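Bench budget (robotics)

In robotics purchasing, a bench budget is the sum set aside for everything a robot arm will work on, next to or inside of, as distinct from the arm itself. It covers counters, cabinets, appliances, dishes, plumbing (real or pretend) and the replacement of all of these once the arm has been introduced to them. It is usually the last line added to a proposal and the first to be overspent.

Origin of the term

The expression is credited to Duarte Coelho, a lab manager who handled equipment orders at Pinheiro, a small maker of household automation software. In a planning memo dated 2021-02-22, Coelho complained that the company had spent a year comparing arms and one lunch hour comparing kitchens. The memo proposed that no arm be ordered until someone had priced the room it would stand in. The proposal was adopted after the arm had been ordered.

Composition

A bench budget is normally split into fixed items and consumables. Fixed items include the counter, the cabinets and any appliance with a door. Consumables are whatever can be dropped. The border between the two is a matter of optimism. Pinheiro originally listed its toaster oven as fixed and moved it to consumables in April.

Coelho's memo put the cost of a modest practice kitchen at $2,850, without running water. A rival quote from Retitz, a shopfitting firm, came to $2,000 but left out installation, delivery and the backsplash, which Retitz described as decorative. Supporters of the backsplash replied that cameras see it all day long and that a robot trained against bare drywall may be surprised by a customer's home.

Simulated benches

The usual way to shrink a bench budget is to build the kitchen in software first. Flamel, a simulation package licensed by the seat, was sold to Pinheiro on the argument that a virtual plate costs nothing to break. This is true of the plate. The license, the graphics workstation and the person who understands both are billed separately, and buyers new to the field tend to find them under three different headings.

Planners who favor simulation recommend it for deciding what to buy as much as for training. Reach, door clearance and counter depth can be checked before a cabinet is paid for, and a sink can be moved to the other side without calling a plumber. Critics point out that a sink moved for free tends to be moved every week.

The Citgate method

Citgate, a consultancy that advises on equipment plans, suggests buying in 2 rounds. The first pays for the simulated room and a list of tasks. The second pays only for the real objects those tasks touched. Under this rule a cabinet that stays shut throughout the first round is bought as a painted panel, if at all. The method has been praised for thrift and faulted for producing kitchens in which only one drawer opens.
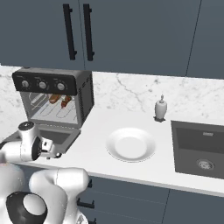
Appliance doors are where most bench budgets go wrong. A door that hinges downward takes up counter depth when open, and the arm needs room in front of it as well, so a counter priced for the closed appliance may have to be priced again. Coelho advised budgeting every appliance in its most inconvenient position, which for a toaster oven means door folded down, rack loaded and a gripper waiting just in front. An empty plate set out on the same counter also needs its own stretch of surface, and a sink set into the top removes a good deal more from what the catalog calls usable area. Retitz continues to quote by the full length of the counter, sink included.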